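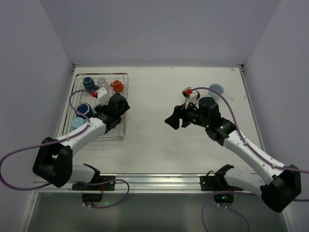
What an open day should show

I went to the spring open day at Kerkstead in March because my brother-in-law had a spare pass and because I have spent most of my working life in commercial kitchens. I managed the dish room of a hospital for a long time. When somebody says a robot is going to do cups, I want to see the cups.

The hall had 14 stands. Most of them had a large screen and a small machine, and on most of them the screen was doing the work. Feltden had a film of a warehouse. Kellora had a film of a farm, with music, and a model of the farm vehicle on a turntable. I watched both films through. I learned that the companies own good cameras.

The cup station was at the far end, past the coffee. It was run by a small outfit called Boros, and it was the plainest thing in the building. Two arms on a metal rail, a white table with walls on three sides, a wire dish rack, some cups. There was no film. A man named Nilton Rivadeneyra stood next to it and answered questions, and when there were no questions he watched the arms and wrote things down in a notebook.

I stayed there most of the afternoon. I think it was the only honest stand in the hall, and I want to argue that more demonstrations should be run the way he ran his, even though a good many visitors walked off disappointed.

They walked off because the thing is slow. I won't dress that up. A person on their first shift in a dish room could clear that rack in the time it took an arm to make up its mind about one mug. A boy near me asked his father if it was broken. It also missed. While I was there it closed on the rim of a mug and came up with nothing, and then it did the same thing again from a slightly different angle. Rivadeneyra wrote it down. He didn't step in front of it or start talking louder, as I have seen salesmen do with a dishwasher that won't drain.

What I liked first was the cups. They didn't match. There were heavy dark blue mugs, an orange one, a small clear glass one, and a light blue one that kept ending up where an arm had to reach over it. Some lay on their sides in the rack. Anyone who has unloaded a rack knows that is how cups are. If you set out a row of identical cups, all upright, all with the handle at three o'clock, you have removed the part of the job that is hard. The same goes for the clear glass. I asked about that one in particular and was told it gives them more trouble than all the others, as the cameras have a hard time with anything you can see through. He said this without being pushed. I wrote it on the back of my pass.

I asked him how many times they had run it. He said they had done roughly 1,000 tries at this one setup before the open day, and that he wouldn't quote me a success rate because it depended too much on which cup. I pressed him a bit. He said if I wanted a number I should stand there and keep one. So I did, for 50 tries, with a borrowed pen. I am not going to print what I got. It was one afternoon and I was drinking coffee for part of it, and I don't want to see it quoted back as a fact about the machine. But I had it for myself, and I couldn't have had it at any other stand in that hall, where the film starts over every few minutes and always goes well.

There is a case against all this and I heard it made over lunch by a woman who raises money for companies of this kind. Her view was that the public gets one look. If that look is a machine fumbling a mug, people go home and say robots can't do dishes, and then the funding dries up and they never will. She thought Boros had wasted its spot. She pointed out that Feltden had a line of people waiting to talk to them and Boros had me.

I take the point about the line. I don't take the rest. In my old job we bought a conveyor system on the strength of a very good demonstration. In the demonstration every tray came down the belt stacked the same way. Ours came down with napkins, straws, half a sandwich, and now and then a set of dentures. The belt stopped every day for a year and the people who got blamed were the dish crew. The hospital had 600 beds and the trays didn't wait. If the salesman had let us put our own trays on his belt for ten minutes we would have known. We would maybe have bought it anyway, but with an extra pair of hands planned for the front end.

That is what a bad demonstration costs, and the company doing the demonstrating doesn't pay it. The people on the floor do, later on. So when I hear that a clumsy showing hurts the industry, I think of who gets hurt by a smooth one.

I would make a few changes at Kerkstead. Let visitors put a cup in the rack themselves. Rivadeneyra said he would have been glad to, but the organizers wanted people kept back from the arms, and I can understand that, though a visitor could hand him the cup. Put the running count up on a board, misses included. Move the stand away from the coffee, because the line for it kept backing up across the front. And put a stool there. You can't judge a machine like that in the two minutes most people gave it, and my knees are not what they were.

I would also ask every other stand to do one live thing, however small. Kellora could have brought a tomato.

I can't tell you if those arms will ever work in a dish room. I would not have hired them that day. I would go back next spring to see how they do with the clear glass, and I can't say that about the turntable.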